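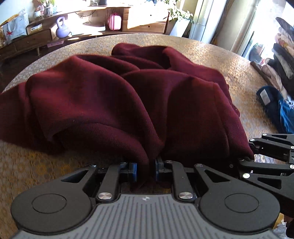
Maroon fleece on a patterned tablecloth.

Home Our Work Reports Get Involved Contact

Grants & Reporting

February
By Kumiko Miyazaki

Asormont Winter Clothing Exchange: progress report to the Hirano Fund

This report covers the first half of the grant period, from the opening of the exchange in the fall to the end of January. The second report will follow when the season closes.

The grant pays for rent on the Borer Street storefront, part of the coordinator's wages, laundry costs, and repair supplies. The exchange takes in used winter clothing, washes it, mends what can be mended, and gives it out free to anyone who asks. People do not have to bring something in order to take something, and we do not ask about income.

Opening and hours

We opened later than planned. The lease was signed on time, but the electrical inspection in the back room had to be repeated after the first inspector found an outlet too close to the utility sink. The outlet was moved at the landlord's expense. We used the delay to sort the donations already stored at the library.

The storefront was first open only in the afternoon. After several parents told us they could not get there before it closed, Chiharu Amano moved two of the shifts to the evening, ending at 8 p.m. The evening shifts are now the busiest. We would like to keep them through the spring and have adjusted the staffing budget to allow for it.

Clothing received and given out

We set a target of 400 items given out over the whole season and passed it in January. Coats and fleece go first, then snow pants in children's sizes. Adult dress clothes hardly move at all, and we have stopped accepting them.

Men's coats in large sizes are the main shortage. A notice in the school newsletter brought in plenty of small jackets and very little else. Sota Arai has since asked the bus garage and the hospital laundry to put out collection boxes. The bus garage agreed and its first bags have arrived. We are waiting on an answer from the hospital.

Some of what we receive cannot be used. Items with broken linings or heavy staining go to a textile recycler in Indska, which picks up without charge as long as the bags are dry and tied. We had one pickup refused in December because bags had been left by the rear door in the rain. They are now kept inside.

Laundry

Laundry has cost more than we budgeted. Our estimate assumed that most donations would arrive clean, and many have been in basements or garages for years. Fleece and knitwear go through on cold with a second rinse. Down coats take up to three dryer cycles each, and this ties up the machines for the rest of the day.

We asked for a bulk rate at the laundromat next door and were given one on weekday mornings. Even so, we expect the laundry line to be overspent by spring. We are requesting permission to move the unspent part of the printing line to cover it.

Repairs and mending classes

Chiyo Nagano runs the mending table. The most common repair by far is a zipper that has lost its slider or come away at the bottom stop. Sliders are cheap and we now keep the usual sizes in stock. Torn pockets and cuffs come next.

The grant also covers three mending classes. The first two have been held, one on buttons and hems and one on zippers. Attendance across both was 54, with some people coming to both. The zipper class was too full for the room, and those at the back could not follow the hand work. For the last class, on patching fleece and knits, we will take sign-ups and repeat the session if needed.

Participants asked for printed instructions to take home. Noboru Yokoyama is drafting a short sheet with drawings, and a copy will be included with the final report.

Spending

Rent and wages are on budget. Repair supplies are under budget, mainly due to a donation of thread and needles from a closing fabric store. Laundry is over, as described. A full statement is attached separately.

Next steps

– Confirm the hospital collection box.
– Hold the last mending class.
– Arrange dry summer storage for leftover stock. The library space is no longer available, and we are looking at a room above the fire station – it has an elevator but no heat.
– Agree on a closing date for the season with the landlord.

Questions about this report can be sent to Kumiko Miyazaki at the storefront office.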